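Brurkelis office, upper level: furniture and finishes

Gallery page, updated in February
Survey and captions: Aurelia Pop
Floor and railing notes: Cornel Ene

The upper level at Brurkelis is an open loft arranged around a stairwell. The furniture survey was carried out on a Thursday, starting at 8 in the morning, and took in seating, tables, partitions and the railing. Item 968 in the furniture register is the round table with the light wood top. The desks are registered separately under Pillik and do not appear on this page.

Notes on the items, in register order:

Round table. Light wood top in a pale yellow-beige, grain visible. Used for short meetings and for laying out drawings. Delia Munteanu has asked that it stay on this level after the next move.

Office chair. Black, with a tall mesh backrest, a contoured headrest and armrests. Mirsad Popescu adjusted the lumbar support and reset the tilt tension two notches lower. Chairs of this type are checked every two years.

Partition. White frosted glass, next to the gray door. Clean with a damp microfiber cloth and neutral detergent – no abrasive pads.

Floor. Wood planks, gray-brown. The finish reflects the ceiling lights, so scratches are easiest to find in the evening with the lights on. Felt pads go under all table legs. Cables that cross a walkway get a flat cover, and Danylo Hladun keeps spare lengths in the Tedum cabinet.

Railing. Black metal, horizontal bars on vertical posts, with a white base edge along the floor. Fixings are tested with a torque wrench at each survey. Do not hang bags or coats on it.

Arched opening. White, wide, left without a door. Both sides were repainted in the same batch as the ceiling – two coats, matte.

Lower level. Plants and lounge furniture there have their own gallery page under Vlad. The potted plants are watered from below.

Corrections to the register go to Aurelia Pop, with the item number in the subject line.

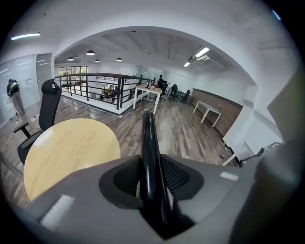
Register entries without a number are given one at the next survey. Until then they keep the name of the room and the initials of whoever added them.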